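Baudry Cusance

The Baudry Cusance is a four-wheel-drive estate car made by the French firm Baudry. It was sold with a petrol or a diesel engine and one body style, a five-door estate with a two-piece tailgate. A total of 433 cars were built, all at the Detudura works. It was the first Baudry passenger car to have a low-range transfer box, and it replaced no earlier model.

Development

Work on the Cusance began as a study for a forestry vehicle. The first test cars used a shortened van floor with leaf springs at both ends and were judged too harsh on the road. The engineering team, led by Inès Lecomte, kept the engine mounts and front bulkhead of the van but drew up a new ladder frame with coil springs. The body is bolted to the frame at rubber mounts and can be lifted off without removing the engine.

Two wheelbases were drawn. Only the longer one was approved, as the shorter car could not take the planned fuel tank ahead of the rear axle. Winter testing led to a relocated air intake, moved from behind the front grille to the top of the nearside wing, and to a larger heater matrix.

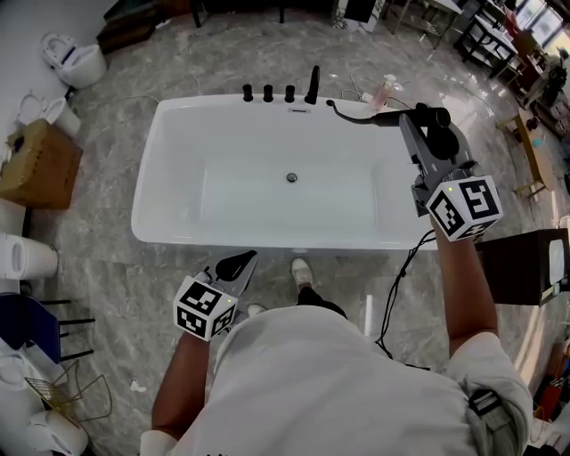 Freestanding bath with black knobs, spout and hand shower.

Engines

The standard engine is a four-cylinder petrol unit with a capacity of 2000 cc, an iron block and an aluminium head. It has a single overhead camshaft driven by chain. Fuel injection was fitted from the start. The sump is baffled so that oil stays over the pick-up pipe on steep side slopes, and the alternator is mounted high on the engine to keep it clear of water.

The diesel shares its bore spacing with the petrol engine but has a different head, a gear-driven camshaft and a turbocharger. It makes less power and more torque, and was given a taller final drive to suit. Diesel cars also have a second battery, carried under the rear seat on the offside.

Transmission

Both engines drive through a five-speed manual gearbox made by Wasto. A separate transfer box behind it gives high and low range and contains a centre differential, which the driver can lock with a lever beside the handbrake. Low range can be selected only when the car is at rest. An automatic gearbox was tested on one diesel car but was not offered for sale.

The rear differential could be ordered with a mechanical lock. Early cars used a cable to work it. The cable was prone to seizing if the lock was left unused for long periods, and later cars have a vacuum actuator in its place. The two systems can be told apart by the switch on the dashboard, as cable cars have a pull knob in the same position.

Chassis and body

The front suspension uses a live axle with two trailing arms and a Panhard rod. The rear axle is located by four links. Discs are fitted all round, solid at the back and vented at the front, with a load-sensing valve in the rear circuit. Steering is by a recirculating ball box with power assistance.

The frame is steel and was dipped before painting. Outer panels are steel except for the bonnet and the upper tailgate, which are aluminium. Corrosion is most often found where the rear body mounts meet the sill and around the lower edge of the windscreen. The drain holes in the sills are small and need to be kept clear of mud.
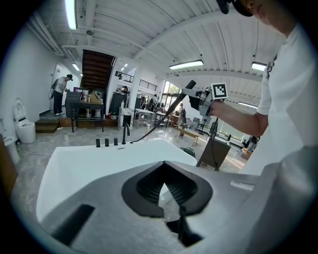 Trim and equipment

Two trim levels were sold. The base car had vinyl seats, rubber floor mats and wind-up windows. The higher level, called Route, added cloth seats, carpet, electric front windows, a rear wiper with two speeds and a roof rail rated at 100 kg. Air conditioning was an option on petrol cars only.

The instruments are the same in both. A clinometer was fitted in the centre of the dashboard on cars ordered with the rear differential lock.

Revisions

The Series 2 cars entered production in September, with the factory codes unchanged. They have a revised grille, side indicators set into the front wings and a stiffer front anti-roll bar. The fuel tank gained a steel guard plate. The plate can be fitted to earlier cars if the rear crossmember is drilled to take it.

Parts supply

Gearbox parts are shared with Baudry vans and remain easy to obtain. The transfer box was used only in the Cusance. Bearings and seals for it are standard sizes, but the casing and the selector forks are no longer made, and repairs depend on used parts.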